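Wirholm Adds Callback Scheduling to Its Pudar Contact Center Software

Wirholm today released a new version of Pudar, its contact center software, with callback scheduling built into the main call queue. Callers who do not want to hold can pick a time slot and keep their place in line.

The feature was tested at Michailidis, a parts supplier that runs a support desk with 812 agents across 2 sites. During February the desk booked 1,248 callbacks through the new queue.

"Supervisors asked for one list with live calls and callbacks together," said Yuto Shibata, product manager at Wirholm. "They had been keeping the callbacks in a spreadsheet, and some were missed at shift change."

Agents see the caller's earlier tickets before the call is placed. Managers can set a limit on callbacks per hour - the default is 100 - and close slots when staffing is short.
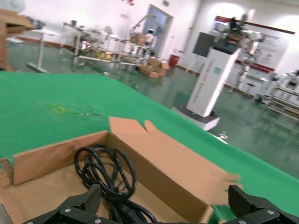
Availability

The new version is open to all current Pudar customers at no added charge. Setup and training are handled by Nekedico, Wirholm's service partner.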